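2023-07-01

Slept till almost ten, which I haven't done since February, and woke up with my legs so stiff I went down the stairs sideways. Worth it! Yesterday was the long walk, the one Yurani has been bugging me about all spring, up from Atau to the lake and back by the old mill road. She said 13 miles. My feet say otherwise, but I'm not going to argue with a woman who carried both our lunches.

We started too late, as usual. I couldn't find my other hiking sock and then I had to go back for the sunscreen, and by the time we hit the trailhead the little lot was full and we had to park down by the feed store. The first part is all switchbacks through the pines and I'd forgotten how much I hate switchbacks. You walk and walk and there's the same stump, just a little lower than before. Yurani kept stopping to look at mushrooms (I think she was being nice and giving me time to breathe).

But then you come out on top and there's the wind and all that grass, and I got that silly feeling I always get up there, like I could move into a tent and never pay another bill. We ate by the water. Cheese sandwiches, the sour cherries from Mom's tree, and half a chocolate bar that had melted and set again in the shape of my backpack pocket. I put my feet in the lake and lasted maybe five seconds. Yurani went all the way in, yelling the whole time, and a family across the way clapped for her.

The way down was harder on my knees than the way up was on my lungs. We didn't talk much for the last hour. I was thinking about coffee, mostly, and whether I really want to take the job at Savchuk or if I just want people to stop asking me about it. No answer on that. Maybe ask for 2 more weeks to decide? I'd feel better asking if I hadn't already asked once.
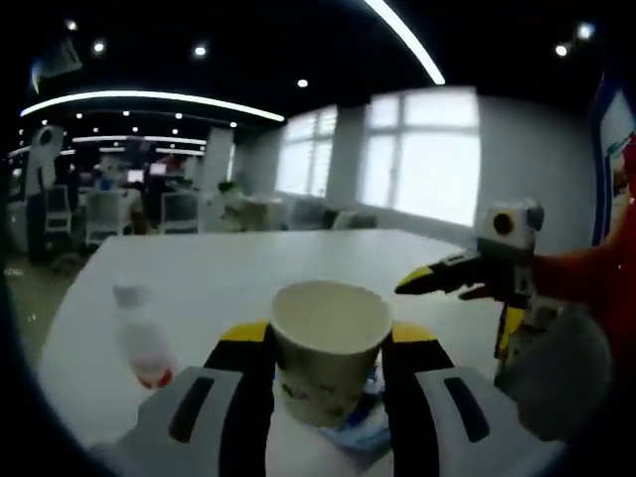 *Paper cup, white table.*

Anyway, today has been nothing but laundry and lying around. I have a blister on my left heel the size of a nickel and I've been very brave about it. Called Mom and told her the cherries made it to the top, and she wanted to know if I'd worn a hat. I had not worn a hat. My nose is peeling already.

Yurani texted to say she wants to do the Isten ridge next, the one that takes 14 hours if you're quick. I sent back a picture of my heel. She sent back a thumbs up, so I guess we're going.

Need to buy socks. Also bread, dish soap, and something for the ants.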